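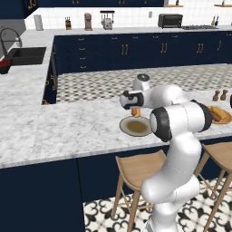 A plate on the marble worktop, with something small and orange held just over it.

How I keep the scorebook for a basketball game

I got roped into scoring for Helthorpe two seasons ago and my first book was a disgrace. We'd won with 56 points on the board and my columns said 54. It took me until nearly 11 at night to find the missing basket (I'd put it in the margin, next to a phone number). So if your club has just handed you the pen, this is how I do it now.

What you need

Two pens in different colours, the book, and a seat at the table where you can see both benches. I use blue for the first and third quarters and red for the second and fourth, but check what your league wants. Leave the pencil at home!

Before tip-off

Get to the table twenty minutes early. Ask each coach for the squad list and copy it in yourself, surname first, in shirt-number order. Read the numbers back to the coach out loud. We played Doltik in June in a summer friendly and they had a 14 on the sheet and a 41 on the court, and sorting that out in the middle of a quarter is no fun at all.

Then get the coach to mark the starting five and sign. Small crosses are plenty.

Once the game starts

Every basket goes in twice, once in the running score and once against the player. I do the running score first, always, and say it under my breath as I write: "blue seven, two, makes nine". My neighbours at the table are used to it by now.

For a two-pointer I put a diagonal line through the new total and the shirt number beside it. For a three I do the same and circle the shirt number. Free throws get a solid dot. If your book has its own key printed inside the cover, follow that and ignore me.

Fouls go in as soon as the referee shows the number. Look at the hands, don't listen for the shout, you won't hear a thing in a full sports hall. Write the foul against the player and then cross off a team foul, in that order, every single time. When somebody gets to four I tell the whole table so we're all ready for the fifth.

Timeouts: put the minute of the quarter in the box. That's all!

If you lose track

You will. Keep writing the running score and leave the player column blank, then ask at the next dead ball. I lost a whole fast break against Pugh because I was still fretting over the basket before it. Wait for the whistle, catch the referee's eye and ask.

At the end of each quarter

Draw your line under the last score, add up the player columns and check them against the scoreboard before anyone wanders off for a drink. At Brirnura the scoreboard sticks on the away side, so there I check with the other team's scorer too.

After the final whistle, rule off the unused spaces, circle the final score and get the referees to sign last. Take a photo of the page before you hand over the top copy.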